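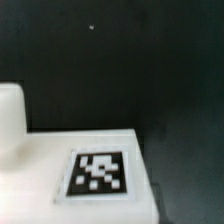 Most of the older houses in Itby have at least one step that visitors trip on, and for the better part of a year we have been asking the people who live with those steps what they make of them. Our interest is in the small change of level – the one between kitchen and laundry, say, or between the hallway and a room that was added later – and in how households come to remember it without thinking. The form we kept coming back to is a simple one, a raised block that drops sharply to a broad, flat surface, as in Figure 1, where block and lower surface are both white and the edges are slightly rounded. Gemma Fiore, who grew up in the town and carried out many of the interviews, was fond of pointing out that every family had its own name for the thing, and we have kept those names in our notes wherever people were happy for us to do so.

Figure 1. A stepped form in a smooth, matte, off-white material, with the taller part at left.

3.2 Colour and the lower surface

It will help to say a little about colour before we get to the interviews themselves. Where the upper and lower floors were finished alike, people told us they relied on shadow to find the edge, and in December, when the evening sun comes in low through the back windows, the shadow could be strong at tea time and gone altogether half an hour later. One retired schoolteacher on the Barbieri estate had painted a dark line along her step, lived with it for a fortnight and then painted it out again, as she felt it made the house look like a railway platform. Her neighbours had put down a mat, which they agreed was probably worse.

We had expected older residents to mind their steps the most, and in our first report (Ferraro and Fiore, 2000) we more or less said so. The later conversations have made us a good deal less sure. It was very often the grown children, home for a visit, who wanted the step ramped or taken out, while the parents spoke of it with some affection and could tell us which foot they led with. Benedetta Ferraro has suggested that a step used every day becomes a kind of neighbour, and we return to that idea in Section 5, with rather more caution than she would like.

The diaries, in which 3 households wrote down each stumble as it happened, are taken up next, along with the trouble we had in getting anyone to admit to one.

Last updated: 9 Sep 2006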